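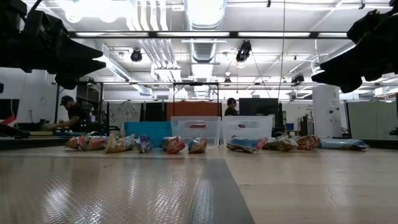
Zivow, a packaging materials firm based in Stenthorpe, will begin commercial supply in March of Zaseck, a single-material film for snack bags and other dry food packets. The film replaces the bonded layers of different plastics now used by most of its customers. Snack packets are among the harder formats to convert: they are small, they crumple, and they often carry print in several colors, red and white or blue and yellow, on a glossy surface. Zaseck takes the same inks as the films it replaces and can be run on existing form, fill and seal lines after a change of jaw temperature.

The film is made in two thicknesses. The thinner grade is intended for single-serve packets and the heavier grade for family sizes. Both have a barrier coating on the inner face and a seal layer of the same base polymer, so the finished bag can be sorted and reprocessed as one material where a collection program accepts flexible film.

Trials were carried out at four packing plants over 23 weeks. Line speeds matched those of the existing film at three of the plants. At the fourth, an older machine was slowed slightly to hold seal strength, and a revised setting sheet has been issued for that model. In storage tests, oxygen and moisture readings stayed within the limits set by each packer for the full shelf life of the product.

Seal and barrier testing was done by Hettiarachchi, an independent materials laboratory, on 1436 sample bags. The laboratory's test report covers seal strength, puncture resistance and ink rub. It is available to packers on request – a short form on the Zivow website must be completed first.

Zaseck will be sold in printed and unprinted rolls. Minimum order quantities for the unprinted grades will be the same as for Zivow's current range. Printed orders will need a new set of color proofs, even where the artwork is unchanged.

Sample rolls can be ordered from February through the Stenthorpe sales office.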